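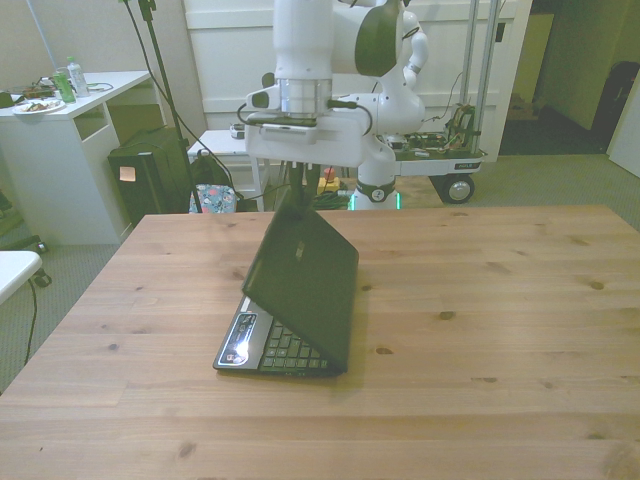 老粮仓里办宴会:Brollmont 秋季档期开放预订

2018年5月14日 本刊编辑部

打印本文 | 发送给朋友

Sotonbridge 河边那座老粮仓,很多读者都路过过,红砖墙、高窄窗,门口的石阶被磨得中间凹下去一块。去年冬天起它关门整修,脚手架搭了好几个月,我们编辑部隔三差五就有人来信打听。现在终于有准信了:粮仓改名 Brollmont,作为宴会和活动场地重新开门,十月的档期从本周起接受预订!

上周我们去里面转了一圈,说实话,进门那一刻就舍不得走了。一楼大厅保留了原来的木柱和横梁,旧漆没有全部铲掉,靠近了还能看到当年记粮食进出的粉笔道(场地方特意罩了一层清漆,摸不坏)。天花板很高,说话却不怎么起回声,听说是在梁间加了吸音毡。长桌摆法可以坐157位客人,站立式酒会还能再宽松些。想办小型家宴的朋友可以看二楼的磅房,坐满是31位,窗子正对河湾,傍晚的光线漂亮极了,我们在那儿赖了快一个小时。

餐饮由 Usman 厨房负责。老读者应该记得他们在 Biltley 集市上的摊位,排队排到邮局门口的那家。这次他们拿出了完整的宴会菜单:慢烤羊肩配石榴和薄荷,藏红花米饭,炭烤茄子,还有一道用本地梨做的小豆蔻挞,我吃了两块,回来路上还在后悔没要第三块。素食菜单是单独设计的,共六道热菜,鹰嘴豆炖南瓜尤其值得一试。有过敏或忌口的客人,请在活动前两周把名单交给厨房。

酒水方面可以选场地的酒单,也可以自带,自带需付开瓶费。酒单不长,苹果酒占了整整一页,都是附近果园的出品。不喝酒的客人也有口福,厨房自己熬的酸樱桃糖浆兑气泡水,颜色深红,酸得很痛快。

几件实际的事。整座场地包场一天的起价是3000镑,含桌椅、基本灯光和一名现场协调员;只租二楼磅房半天,价格是568镑。音乐须在晚上十一点前结束,河对岸有住家。停车场在粮仓北侧,车位不多,大型活动建议安排从 Biltley 车站出发的接驳车,单程大约十几分钟。一楼有无障碍入口和洗手间,通往二楼的电梯也装好了,婴儿车和轮椅都能上去。

鲜花可以自己带,也可以请场地推荐花艺师。横梁上能挂布幔和灯串,但不许钉钉子,协调员会提供挂钩。明火蜡烛只能放在玻璃罩里。布置时间从当天早上八点开始,前一晚如果没有别的活动,也可以提前进场,这一条要在签约时写明。

还没拿定主意的读者,可以先来试吃晚餐。Usman 厨房会在开业前办几场,每场都在二楼,菜品从宴会菜单里挑,长桌混坐,很适合拉上朋友一起来!报名请直接联系场地办公室,留下人数和饮食要求就行,收到确认后再付款。已经定下婚期的新人可以优先选座,顺便把大厅也看一遍,最好挑傍晚来,那时候西边的窗子全亮着。

联系我们:请致信 Sotonbridge 通讯编辑部 | © 2018 Sotonbridge 通讯 版权所有 | 返回顶部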